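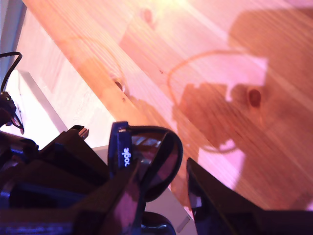 I have wanted to put my own drawings on a T-shirt for years, and this November I finally did it! Two of them so far, with another order half filled in and waiting in my basket while I make up my mind about sleeve colour.

The drawing I started with is the little heron I doodled on the ferry to Prardale in the summer. He's very plain, all legs and beak, in black pen, and I've always thought he would look lovely small on the chest with nothing else near him. The printer I went with is called Dankwa. They do one-offs, so you don't have to order a whole box of the things, and you can choose between a boxy cut and a slightly fitted one. I went boxy. I always go boxy.

Getting the drawing ready was the bit I'd been dreading. My scan came out grey all over, as if the heron was standing in fog, and the first time I uploaded it the preview showed a big pale square on the shirt with him in the middle of it. Horrible! I made the background see-through, darkened the lines, and then spent a whole evening rubbing out specks of dust I could only see when I zoomed right in. Please do this before you order. I left one speck next to his foot and my sister thinks it's a fish, so he gets to keep it.

Size matters more than I expected too. My heron is 106 millimetres tall on the finished shirt, and I'd first set him at 162, and I'm so glad I cut him out in paper and pinned him to an old top before pressing the button. At 162 he went right down past my ribs. Smaller was so much better — he looks like he belongs there.

The shirt itself is gorgeous. It's a thick cotton, a bit stiff to begin with, and the neckline lies flat, which I'm fussy about (I once gave away a perfectly good top over a wavy collar). I picked the oatmeal colour, and it's warmer in real life than on my screen, closer to porridge with a spoonful of honey in it. The label is printed on the inside of the neck, so nothing scratches. It has been through the wash 4 times now, inside out on a cool setting, and the lines are as crisp as when I opened the parcel.

The second shirt was for my nephew, who is seven and wanted a purple dinosaur eating a bus. He drew it himself in felt tip and I didn't tidy up a single line. I ordered that one from Brunoment, as Dankwa's children's sizes stop at plain white and he was very clear about wanting green. The colours came out a touch softer than his felt tips, and the cotton is thinner, but oh, the bus! You can see every passenger's face. He wore it to bed, then to the park, then to bed again, and it had to be taken off him by negotiation.

Next on the list is a long-sleeved one with my pattern of teapots, which I want running down one arm. Dankwa only print on the front and back, so I've been looking at Filtatov, who will do sleeves if you use their template. The template is a bit of a puzzle and I've already put the spouts on upside down once. I'm stuck between navy and mustard for the shirt. Mustard would be braver, but the teapots are yellow — so probably navy, unless I redraw them in blue tonight.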